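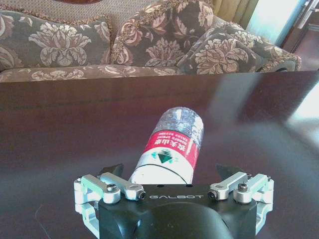

4.2 Small items left on the coffee table

Of all the surfaces covered in the Stovis home visits, the coffee table was the hardest to describe with one rule. A kitchen counter has work done on it and a dining table is cleared before and after meals. The coffee table has no such schedule. People put things down on it while they are sitting, talking or watching television, and they pick up some of those things when they get up and leave others. In the interviews it was often called "the place where stuff ends up," and several households said they did not think of it as messy until guests were expected.

We sorted the items left on coffee tables into 2 broad groups, following the Karaca list with small changes. The first group is made up of things that belong in the room, such as remote controls, magazines, coasters and reading glasses. The second is made up of things that have to leave it: packaging, peel, used tissues, empty bottles and cups. The Karaca list puts cups with the first group. We moved them to the second, on the grounds that a cup has to go back to the kitchen even when it will be used again the next morning. Toys gave us more trouble and were coded by where the household said they were kept.

Items in the second group differ in how they behave on the table, and this had more effect on tidying than we expected. Paper tissues are a good case. A flat tissue is easy to overlook on a pale surface and hard to overlook on a dark one. Once it has been crumpled it has height, it catches light, and people tend to name it first when asked what is on the table. It is also the item they were least willing to pick up for someone else. In the interviews, respondents made a clear difference between their own tissues and those left by others, and in homes with children the matter was usually settled by one adult collecting everything at the end of the evening. 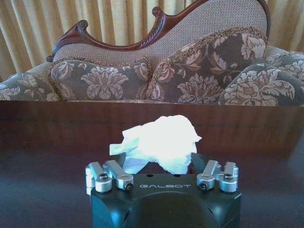 Figure 5. A crumpled white tissue on the tabletop. Coded as second group, soft item.

Soft items also get lost in a way that hard items do not. They are light enough to be blown off when a window is opened, and they slip between seat cushions or under the sofa. Households with open shelves below the tabletop reported finding tissues and wrappers there weeks later. The Clollow diary pages, which were filled in each night during November, mention this often enough that we added a separate code for items found on the lower shelf. The code was used less than we had hoped. Most people filling in a diary page looked at the top of the table and did not bend down.

Bottles raise a different question. An upright bottle was usually described as still in use, even when it held only a little water, and people hesitated to clear it without asking. A bottle on its side was usually described as trash. The position of the bottle seemed to tell people more than its contents did. One respondent said she would carry away a bottle lying down without checking it, but would leave a standing one until bedtime "in case somebody wants it." Another laid finished bottles down on purpose, as a signal to the rest of the family, although the rest of the family, when asked, had not noticed the signal.

The surface matters as well. On glossy wood, respondents were quick to mention rings, scratches and fingerprints, and some used a cloth or a glass sheet to protect the top. Polished tables were wiped more often than matte ones, and wiping was the most common reason given for clearing everything off at once. Tables with a dull or rough finish were cleared one item at a time, usually as part of a trip to the kitchen that was being made anyway.

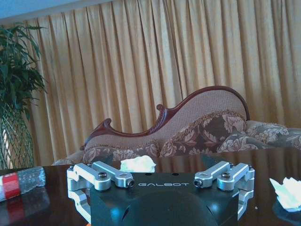
Figure 6. Glossy reddish-brown wood tabletop with a plastic bottle on its side. Coded as second group, hard item.

We asked each household to clear its coffee table in whatever way it normally would, and we wrote down the order in which things were taken. Our notes cover around 60 clearings. The most frequent order was large before small. Bottles and cups went first, in one trip, and tissues and scraps were gathered afterward into one hand. A smaller number of people did the opposite and swept the small items together at the start, sometimes into a cup or a food wrapper that was going to be thrown out as well. People in this second set tended to finish with fewer trips, but they also tended to mix recycling with general trash and had to sort it again at the bin.

Scraps of food and peel were treated as more urgent than paper or plastic. Respondents mentioned smell, ants and stains, in that order. Where the scrap was very small it was often taken together with a tissue, the tissue being used to pick it up. This habit was so common that the Plernix coding sheet, which we used for the order of removal, had to be changed to allow 2 items to share one line. Clearings recorded before the change were coded again from the written notes.

It should be said that spacing was not recorded in the first round of visits. We added it later, after seeing that items spread widely over a table were cleared differently from items in a pile. A pile was more likely to be lifted or swept as one thing. With spread-out items, people worked from the side they were standing on and sometimes walked around the table to reach the far corner – or left that corner for later. We score spacing from 1 to 5, with 5 given to tables where no item is within a hand's width of another.
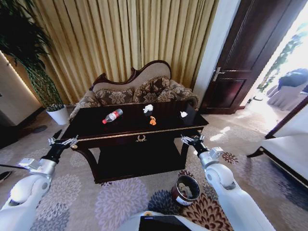
A reader of an earlier version objected that spacing says little about how messy a table feels, and that a few tissues far apart can bother a person more than a full tray of cups. The same reader suggested asking households to rate the table themselves before they clear it, and added that "a tidy pile is still a pile, and some of us would leave it there all week."

We agree that the score should not be read as a measure of mess. It describes only how far a person has to reach. Self-ratings were collected in the last round of visits and are reported in Section 4.3, together with the results for side tables and window sills. Ratings given by different members of the same household did not match well, and they are kept separate there.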